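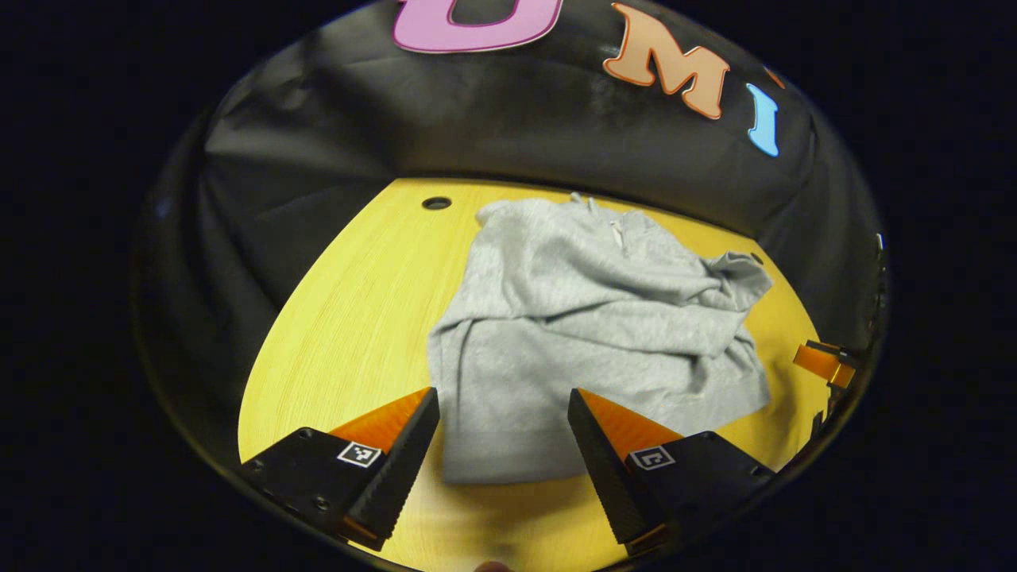
February, notebook, session provider work for Plodelgate

Started 9:40. Continuing from the last entry, where the custom session provider compiled but lost the user after the second request.

First I repeated the fault to be sure it is the same one. Log in, open the order page, refresh. The first refresh is good, the second sends me to the login page. Same in both browsers. In the store table the row exists and the expiry is in the future, so the data is not deleted. The provider reads the row and then decides it is locked.

I put a trace line at the beginning and at the end of each method. This is the order I get for one page:

GetItemExclusive
SetAndReleaseItem
ResetItemTimeout
GetItemExclusive (from the second frame of the order page)

The last call arrives before SetAndReleaseItem has finished writing. It finds the lock flag set, and my code returns null and says "not locked". The runtime understands this as "no session" and makes a new one. So the mistake is mine. When the row is locked I must return null but also set locked to true and fill in the lock age, and then the runtime waits and asks again.

Changed it. Lock age is now calculated from the database clock. Before I used the web server clock, and on the Grovik machine this clock is 4 minutes behind, which gave a negative age. A negative age did not throw anything, it only made the lock live longer than it should. Please, whoever copies this code to another project, take the time from one place only.

11:15. Test again with 2 browsers and the same user. No redirect to login. Left the small load script running with 400 requests. Result: 3 requests with a timeout, all the others fine. The timeouts are all on the report page, which holds the session for the full time of the query. Flora Moncrieff says this page only reads the session, so we can mark it read-only in the page directive. I did this and ran the script again, no timeouts.

Configuration. Fraser asked in his mail why the provider ignores the application name from the config file. I looked in Initialize and he is right. I read the value, but after the call to the base class, and I had already removed the attribute from the collection before that. So it was always empty and all sites shared the same name. On Plodelgate this made no damage, there is one site only. On Paterson it would mix the sessions of two sites. Corrected, and now Initialize throws an error if some attribute is left in the collection that we do not know. Fraser Niven had a wrong spelling in his own config for this reason and never got a message.

Not done:
- The cleanup job for expired rows. Now I delete them by hand.
- Serializing the basket object. It works, but the size in the column looks too big to me. I want to compare with only the item ids stored.
- Connection string is still in the test config in plain text.

Question for Flora: does Fleltstead need the session end event? My provider returns false for the expire callback, so Session_End will never be called there. If they do some cleaning in this event we have to find another way before they move.

16:30. Checked in. The trace lines are still inside but switched off by the flag in config. Tomorrow the cleanup job first.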